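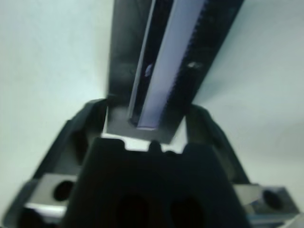

Home | Apps | Phones | Reviews | Events

Print this | E-mail this

I got to spend an afternoon at the Alteck open day in July, and I'm still sorting through my notes (and the stickers, so many stickers). Alteck is the company behind Wasia, the messaging app I keep trying to get my family to use, and they'd promised a first look at the desktop version. I signed up the minute the page went live!

The office is in Jiltport, a 12 minute walk from the station if you don't stop for a sandwich, which I did. They let us in at 2 p.m. in groups of 15, and my group went to the desktop demo first. It runs in its own window, so you don't need a browser tab open all day, and your chats stay in sync even when your phone is switched off. That last part got a little cheer. You can drag a file straight into a chat, search works by word or by date, and there's a compact view that I'd leave on forever.

Group calls aren't in yet. I asked, and the answer was "later," with no month attached. Stickers are in, of course.

After that we saw the support room, where they had a big board of feature requests up on the wall. There were 247 open ones, and I found mine (scheduled messages, please!) somewhere in the bottom half. Then came a short talk about Voß, the new backup tool. It saves your chats to a drive of your own, and the person giving the talk restored 3,000 messages while we all sat there watching a progress bar. It was more fun than it sounds, but the room was pretty warm by then and the coffee had run out.

I did try the beta on one of their laptops before leaving. Typing felt quick, the emoji picker was slow to open, and I couldn't find dark mode until somebody pointed me to the second settings page. Sign-ups for the beta are open on their site, Windows first and Mac after that. I've put my name down for both.

6 comments | 31 shares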